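**Demonstration visit to Nastness – minutes**

Held Tuesday in the Nastness demonstration room, 9:30 a.m. start. Present: the automation group from Martens, the demonstration team from Nastness, one observer from Drovo. Apologies received from the Martens packaging line, who will be sent these minutes.

**1. Minutes of the previous meeting**

Accepted with one correction. Under item 4, "finger pitch" should read "finger pad width." The action on spare linkage pins stays open.

**2. Purpose of the visit**

Martens is looking at small-part handling for the sample room, where loose items are put into open boxes by hand. The visit was to see the hand-held grippers in use, to try them, and to decide whether a trial on site is worth the cost. No purchase decision was expected and none was made.

Nastness confirmed that the session would cover hand-held operation only. Arm-mounted operation can be shown at a later date if Martens asks for it in writing.

**3. Demonstration**

The Nastness operator explained the two-finger linkage and how the pads close on a part. The task was picking up small balls and placing them in an open box on a cloth-covered table. Visitors stood on the window side at first and were then asked to move, as they were blocking the light.

Martens asked whether a round, glossy part is a fair test. Nastness replied that a ball gives a very small contact area on each pad, so alignment errors show up early. Flat parts were described as easier to hold but harder to pick up from a soft surface. Drovo asked for this distinction to be minuted.

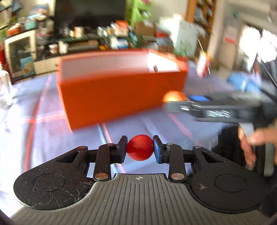

Martens then asked about cycle time. Nastness gave a figure of 11 seconds per part for a new operator, taken from its own sessions, and said that it drops with practice. No figure for an experienced operator was available at the meeting. Martens noted that a cycle time without a stated drop rate is of limited use and asked for both from the same set of runs.

Two visitors tried the task after the demonstration. Comments recorded:

- Closing force is hard to judge in the first few picks. Both visitors squeezed more than needed.
- Wrist angle matters more than expected when releasing over the box wall.
- The cable should be routed away from the working side before a longer session.

**4. Technical questions**

4.1 *Pads.* Drovo asked how pad wear is tracked. Nastness keeps a log by session and replaces pads on inspection, with no fixed interval. Martens would prefer a fixed interval for its maintenance plan. Nastness will propose one.

4.2 *Cleaning.* Martens pointed out that its sample room has a cleaning rule for all handling tools and asked what can be used on the pads and on the round side surfaces. Nastness recommends a dry lint-free cloth before each session. Use of solvent has not been tested and should be avoided until it has.

4.3 *Box position.* The box was not fixed to the table during the visit. Martens uses located trays and asked whether this would change the results. Nastness expects a small improvement in placement but has no data. To be covered in the trial if it goes ahead.

4.4 *Records.* Session files are handled in Starnano. Martens does not have a license and asked for exports in a plain format. Nastness agreed in principle – the field list has to be settled first.

**5. Proposed trial**

Discussed at some length. Martens suggested a trial of 115 picks per operator, using its own parts and trays. Nastness considers this enough for a first comparison, provided that failed picks are counted and not repeated. Drovo asked that the part list be frozen before the start. Agreed.

The question of who supplies the table was left open. Martens' benches are higher than the one used at the visit and this affects arm posture. Bench height will be measured and sent to Nastness.

Timing: not before December. Martens has a stock count in the period before that and cannot release operators.

**6. Actions**

| Ref | Action | Owner |
|---|---|---|
| 6.1 | Send cycle time and drop rate from the same runs | Nastness |
| 6.2 | Propose fixed pad replacement interval | Nastness |
| 6.3 | Draft part list and tray drawings | Martens |
| 6.4 | Measure bench height | Martens |
| 6.5 | Comment on export field list | Drovo, Martens |
| 6.6 | Spare linkage pins, carried over | Nastness |

**7. Other business**

Martens asked for visitor parking to be confirmed earlier next time. Nastness noted this.

Next meeting by phone, once 6.1 and 6.3 are complete. Meeting closed at 11:40 a.m.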